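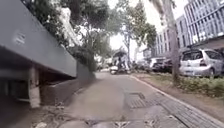

Path with the concrete overhang on the left, drain grate and paver curb on the right, motorcycle ahead.

Fixing false emergency stops at drain grates and overhangs

Updated 7/13/23 by Hrefna Damgaard

Applies to Zirasent sidewalk units with the front depth camera and the downward range sensor.

In June one of our units at Vonddale stopped dead on a shared path and would not restart by remote. It logged fault 1138, drop detected. There was no drop. The downward sensor had read through the lattice of a drain grate and taken the pit underneath for a missing piece of pavement. On the same run the unit lost its satellite fix next to a concrete overhang, so it had no trusted position and refused the remote release. A motorcycle came up behind it and had to swing onto the grass. Nobody was hurt.

The steps below clear the fault and keep it from coming back at the same spot. Do them in order.

1. Secure the unit

Walk up from the side, where a driver can see you. Press the red stop button even if the unit is already stopped. Look both ways for traffic before you bend down. Two-wheelers use these paths whether or not they are supposed to.

Push the unit by its rear handle to the edge of the path. Do not lift it by the sensor mast.

2. Save the log before restarting

A restart clears the short buffer. Plug in the service tablet, open Events, and export the last 16 minutes. Check that the file opens. We lost the first Vonddale log this way and had to rebuild the run from the operator's notes.

3. Confirm that it was the grate

Open the export and find the range trace. A real curb edge shows one clean step that stays down. A grate shows a comb of short spikes, with good pavement readings in between. If you see the clean step, stop here and treat it as a true drop. Do not change any settings.

4. Clean and check the sensor

Wipe the window with a dry lint-free cloth. Set the unit on flat floor and read the range at idle. It should hold within 7 mm for one minute. If it wanders more than that, replace the sensor and skip step 5 until you have a new trace.

5. Mark the grate on the map

Add a keep-out box around the grate, 40 cm wider than the metal on every side. Leave the drop threshold alone. Eero Pesonen tried raising it on the test unit, and it then rolled off a loading step at walking speed.

If the box leaves too little room to pass, mark the section for manual escort. On patched paving like the stretch at the top of this page, check the route on foot first.

6. Add a position hold for the overhang

Draw a zone that starts before the slab and ends well past the tree cover. Set the zone to wheel odometry plus depth camera. Remote release will then work inside it.

7. Test

Run the section three times each way with a person walking beside the stop button. Send the logs to Gwion Prothero, who signs the unit back into service. A unit with any 1138 during the test stays in the shop.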